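Istiris Small Rooms Grant
Progress report, second period
Project: Cloth work corner, Dunstan Building, Lurkbridge
Prepared by: Lindsay Doolan
Reviewed by: Katsuhiko Hayashi

1. Status

The corner is in use. The backdrop is hung on both walls, the table is in its final position, and work with cloth on the table started during the period. Two items from the first report remain open: the creasing in the backdrop and storage for the cloth stock. Spending is within the grant of $3000.
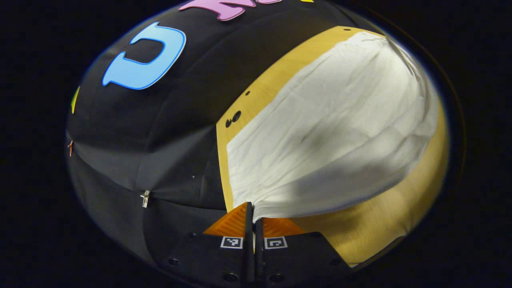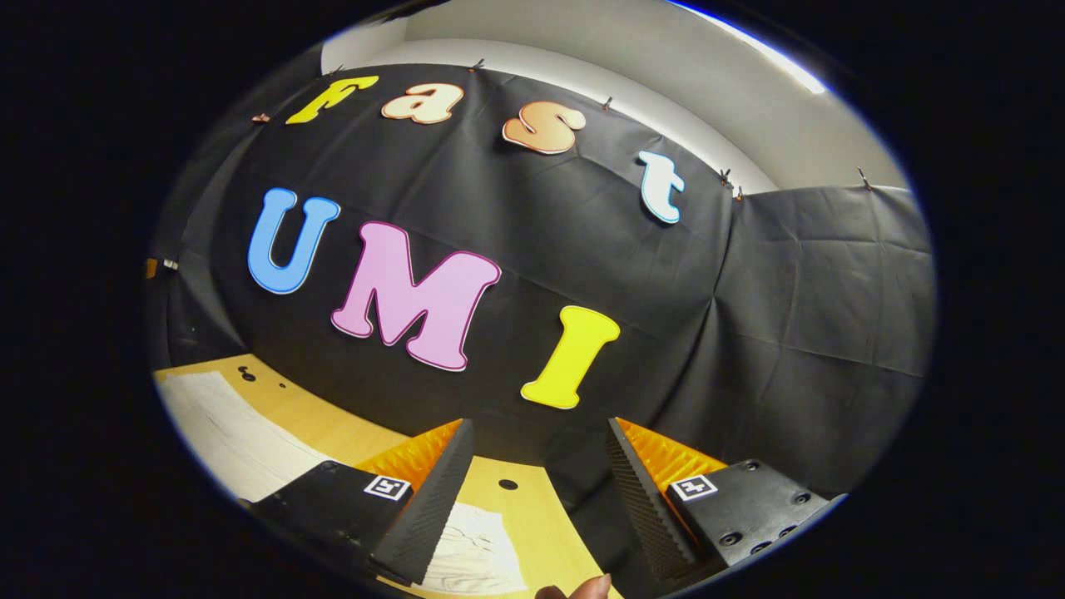

2. Backdrop

The original plan called for painting the walls dark. This was dropped in the first period after the building office declined a change of wall color in a shared room. Black fabric was chosen as the substitute, to be hung from the top edge and removable without marks on the wall.

The fabric is hung in two panels. The main panel covers the long wall and the second covers the wall to its right, and the two meet at a vertical seam in the corner. The top edge is held with metal binder clips. A sewn sleeve and rod were priced and rejected: the rod would have needed brackets in the wall, and the clips allow one person to take a panel down for washing. The pale wall remains exposed above the fabric. Full height coverage was considered and is not needed for the work done at table level.

Creasing is the main defect. The fabric was delivered folded and went up without being pressed. We expected the folds to drop out under the weight of the material, and they have not. The creases do not affect handling of the cloth, but they catch the ceiling light and make the background uneven. The proposed remedy is to take the panels down one at a time, steam them, and rehang them with added weight in the bottom hem. Steaming in place was tried on a small area near the seam and gave a poor result, as the fabric has nothing firm behind it at that point.

The clips have held without slipping. One length of the main panel sagged in the first days after hanging and was corrected by moving the clips nearer the corner, where the panel turns and the load is greatest. No further movement has been recorded.

3. Lettering

The name Fast UMI has been put up on the backdrop in large cut-out letters, in two rows. The letters are in mixed colors with contrasting outlines and are pinned directly to the fabric. The cost was charged to consumables.

Pinning was preferred to glue so that the panel can be washed. The letters will have to come off before steaming. A paper template of their positions will be made first, to avoid setting the rows out again by eye.

4. Table and work surface

The table has a light wooden top. It was moved twice during the period. The first position left too little clearance to pass along one side, and the second put the working edge in the shadow of a person standing at the table. In the present position the top is lit evenly enough for white cloth to be worked without a lamp.

The surface is smooth and unfinished cloth slides on it easily. This is useful when spreading a cloth and less useful when making a second fold, where the lower layer tends to travel with the upper one. Katsuhiko Hayashi asked for a comparison with a felt cover. The cover held the lower layer still, but it also shed fibers onto the cloth and could not be wiped down. The bare wood has been kept. If slipping becomes a problem with lighter fabrics, a thin rubber mat under the far edge of the cloth will be tried next.

Splinters were checked for by drawing a piece of fine cotton along all edges. The front edge snagged in one place and was sanded.

5. Cloth stock

White cloth was specified for the first stage, for contrast with both the wood and the black background. The supplier is Widow, whose plain cotton squares were already stocked in the building. The order was for 30 pieces, all of one size. They arrived in October and were washed before use to remove the finish, which had made the new cloth stiff enough to hold a fold without being pressed down.

Washing reduced the size slightly and not evenly. Seven pieces came out visibly out of square and have been set aside for use as dusters and for edge tests. The rest are in use. For the next order we will allow for shrinkage by buying washed stock if the price is acceptable.

Each session at the table begins with the cloth in one of three conditions: laid flat, folded once, or dropped in a heap. The heap is the most demanding of these. A rumpled cloth presents several possible edges, and time is lost when the wrong one is taken up and the cloth has to be spread again. Session notes record the starting condition, the edge taken, and the finished state. The target for the grant is 1000 recorded sessions. Work toward it began late in the period and a count will be given in the next report, when the notes from both shifts have been merged.

6. Lighting

No light fittings were bought. The existing ceiling strip is bright, and its position near the top of the wall gives good coverage of the backdrop. There is some glare when the table is viewed from the low end. A diffuser was borrowed and tested over one afternoon. It reduced the glare and also dimmed the table noticeably, and it was returned. We consider the present lighting adequate and propose to close this item.

7. Storage

Clean cloth is still kept in the corridor cabinet. The distance is short, but the cabinet is shared and pieces have been taken for other uses. A lidded bin under the table was proposed in the first report. The bin supplied was too tall to fit below the cross rail and has been exchanged. Delivery of the lower model is expected early in the next period.

Used cloth goes to the laundry with the building's general linen. Pieces are now marked on the hem with a stitched tag, following the loss of several in the first load. The tag is on one corner only and is always placed at the same corner, so that it can also serve as a reference point when the cloth is laid out.

8. Spending

Fabric, clips, lettering and cloth stock have been bought and paid for. The bin has been paid for and the exchange carries no charge. Remaining costs are hire of a steamer, hem weights, and one further order of cloth. No transfer between budget lines is requested.

9. Work planned for the next period

Take down, steam and rehang the two fabric panels, starting with the right-hand wall.
Refit the letters from the template.
Receive the low bin and move the clean stock out of the corridor.
Order washed cloth in a second size — the size to be agreed with Katsuhiko Hayashi before the order is placed.
Merge the session notes and report the count against target.

10. Decisions requested

Istiris is asked to approve closure of the lighting item, and to confirm that hire of the steamer may be charged to equipment. The hire period needs to be booked ahead, and a reply before the end of the month would allow the panels to be rehung before the second cloth order arrives.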